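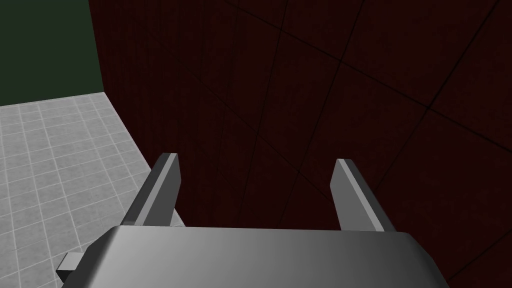 Cullinane Robot Learning Group, Course Handout 4

Collecting demonstrations in simulation

Instructor: Ailbhe Costello. Lab help: Jarlath Brennan.

Each pair records 8 demonstrations in the Varer simulator. One person drives, the other keeps the log. Swap after 4.

Start every run with the gripper open and nothing between the fingers. The wrist view and the body view are saved together, so check that both are updating before you press record. Walls and floor stay the same all session. Only the start pose changes.

Keep runs where you hesitate or correct yourself. Throw out a run only if the simulator freezes or the log has no start pose. Write the reason next to the run number.

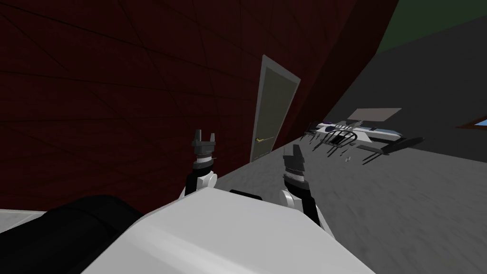

Do both arms have to move in every run?

Only if the task sheet calls for both. Leave the other arm in its start pose and record its joint values anyway, so that all files have the same columns.

Logs go in the Mallard folder under your pair number.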